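Karkent Community Kitchen School
Frequently Asked Questions: Shaped Steamed Buns, Introductory Course

Last revised 6/17/22

This page answers the questions most often received by the course office about the introductory course in shaped steamed buns. Applicants are asked to read it in full before writing to the office. Matters of enrollment, fees and building access are covered first, followed by questions about dough, shaping, steaming and serving.

ENROLLMENT AND ATTENDANCE

Who may enroll?
The course is open to any adult resident of Karkent or Dadine. No earlier baking experience is required. Participants between the ages of 14 and 17 may attend with a parent or guardian who is also enrolled.

How many sessions are there?
The course has seven sessions. Each session lasts two and a half hours, including cleanup. The first two are given over to plain round buns, and shaped buns begin in the third.

What happens if I miss a session?
One missed session may be made up during the next term, subject to space. The office cannot arrange a make-up for the third session, when the shaping tools are issued and explained.

Is the course offered in December?
No. The kitchens are reserved for holiday meal preparation throughout December. Registration for the winter term remains open during that month.

Where are the kitchens?
Sessions are held in the teaching kitchen at Bundgaard House, on the ground floor. Please use the side entrance. The front doors are locked in the evening.

DOUGH AND INGREDIENTS

Which flour does the school use?
A low-protein wheat flour sold for cakes and soft buns. All-purpose flour gives an acceptable result but a slightly chewier bun. Bread flour is not recommended for shaped work, as the dough springs back and the grooves tend to close.

What is the basic quantity?
The standard batch is based on the following, and all measurements are by weight apart from the yeast:

Flour, 300 grams
Pumpkin puree, 100 grams
Milk or water, 60 grams, with a little more held back
Sugar, 30 grams
Instant yeast, one level teaspoon
Neutral oil, 10 grams

Canned pumpkin varies a good deal in moisture. Add the reserved liquid only if dry flour remains in the bowl after two minutes of mixing.

May I use fresh pumpkin?
Yes. Steam it, mash it, and let it drain in a fine sieve until it no longer drips. Pumpkin that has been boiled usually holds too much water for this dough. Kabocha squash is also suitable and is often drier.

Can the buns be made without dairy or eggs?
The standard recipe contains no eggs, and water may be used in place of milk. Participants with a wheat allergy should be aware that the school does not have a separate preparation area and cannot offer a wheat-free version of the course.

Are filled buns taught?
Red bean paste and sweetened custard are introduced in the fifth session. The filling should be chilled and rolled into a ball before use — a soft filling pulls through the dough as soon as the grooves are pressed.

SHAPING

How are the lobes of a pumpkin bun formed?
Two methods are taught. In the first, a smooth ball of dough is pressed from top to bottom with the back of a table knife or a bench scraper, working evenly toward the center. In the second, lengths of clean cotton kitchen string are oiled and tied loosely beneath and over the ball, crossing at the top. The dough rises against the string and the segments form during proofing. The string is removed after steaming, while the bun is still warm.

Why do my grooves disappear?
The usual causes are dough that is too wet, a proof that has gone on too long, or grooves that were pressed too lightly. Grooves should look deeper than seems correct before proofing. They become shallower as the dough expands.

Is the stem edible?
It may be. The course uses a small piece of dough colored with cocoa or green tea powder, attached with a drop of water before proofing. Some home cooks prefer a raisin or a pumpkin seed. Whole cloves are not used at the school, as they are easily bitten by mistake.

STEAMING

Should the water be boiling when the buns go in?
The course teaches a moderate start. The water should be steaming gently when the basket is placed over it, then brought up to a steady simmer. Plain buns of the standard size need 12 minutes. Filled buns need 14.

Why did my buns collapse or wrinkle?
A sudden drop in temperature is a common cause. Turn off the heat, leave the lid in place for five minutes, then open it a little before lifting it away. Overproofed dough also wrinkles, and no adjustment in steaming will correct it.

What should line the basket?
Squares of parchment paper, one beneath each bun, with space on every side for expansion. Damp cloth may be used but can mark the underside.

SERVING AND PRESENTATION

What kind of plate is suitable?
A shallow, round plate with a raised rim is recommended for one or two buns. Pale colors suit pumpkin buns well, and a plain surface allows the lobes to be seen clearly. A deep bowl hides the lower half of the shape and traps steam against the dough.

For the final session, participants set a place of their own and present one shaped bun. The tablecloth and the plate are the participant's choice, and a strong, solid color beneath a light plate is quite acceptable.

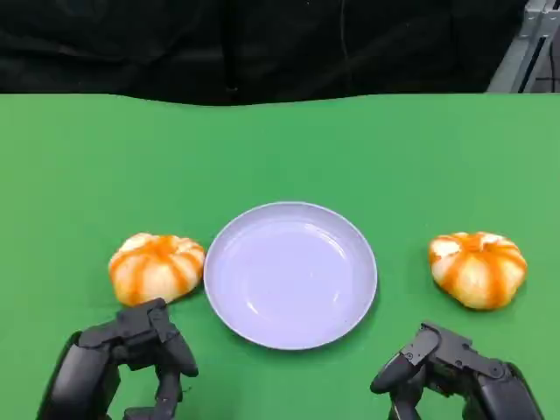
Marnus writes that buns moved to a plate straight from the basket always turned sticky underneath at home, and that two minutes on a wire rack put an end to it. The school gives the same advice. If no rack is available, leave the parchment square in place until the bun is served.

Should the bun be placed in the center of the plate?
For a single bun, yes. Where a sauce or sweetened condensed milk is offered, it should be served in a separate small dish. Liquid poured over the top settles in the grooves and softens the skin.

May the finished buns be taken home?
Yes. Please bring a container with a lid. Buns should be fully cool before the lid is closed.

STORAGE AND REHEATING

How long do steamed buns keep?
Plain buns keep for two days in the refrigerator and one month in the freezer. Custard-filled buns should be refrigerated promptly, eaten the following day, and not frozen.

How should they be reheated?
Steam refrigerated buns for five minutes and frozen buns for ten. There is no need to thaw them first. A microwave may be used if the bun is wrapped in a damp paper towel, although the edges harden quickly once it cools.

EQUIPMENT AND CLEANUP

What must I bring?
An apron, closed shoes and a container. Steamers, scales, scrapers and string are provided. Participants may bring their own steamer if they wish to learn how it behaves, provided that it fits a standard electric burner.

How are bamboo steamers cleaned?
Rinse with hot water, brush lightly and stand on edge until dry. Do not use dish soap or place the basket in a dishwasher. Baskets that are put away damp develop mold and have to be discarded.

Are participants expected to clean up?
Yes. The last 20 minutes of each session are reserved for washing, drying and wiping down the tables. Dough scraps go into the covered bin beside the sink and must not be rinsed down the drain.

FURTHER QUESTIONS

Questions not answered on this page may be sent in writing to the course office at Bundgaard House. Please include the term in which you are enrolled. Requests for the printed recipe booklet should be made separately at the front desk during opening hours.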